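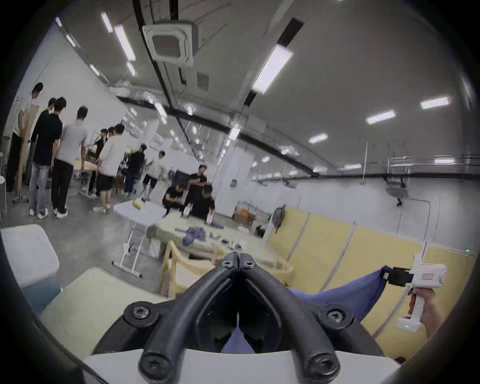 Photography: Wadevlow

Tollirix says it wants to take the drudgery out of folding. What it has built so far is a room full of people holding blue cloth with white grippers.

The job is to show a machine how fabric gets handled, by hand, again and again. The firm's target is 1000 shirts by April, then 2000. Staff I spoke to used to fold for customers at the Nidmont laundry. Now they fold for software, and the shirts go nowhere.

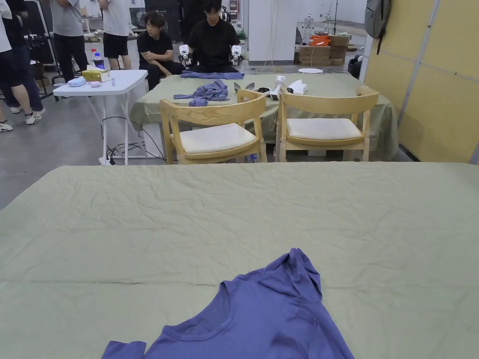 Is that a better job? The pay is much the same. There are fewer heavy bags to lift - and a good deal more standing about while someone sorts out a cable. One former presser told me she missed seeing a full rail at the end of a shift.
2 min read
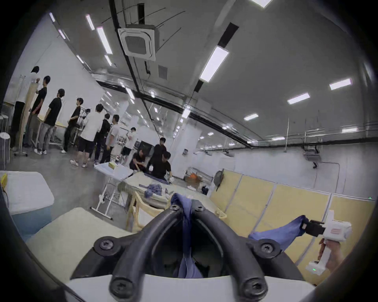
Words: 2 min read

Managers talk of "freeing people up", a phrase I have heard at plenty of firms and seldom seen costed. When I asked what the folders would do once the machine could fold, I was told there would be other garments. Trousers, probably. After that the answers got vague, and the two-page staff notice by the kettle doesn't mention it at all.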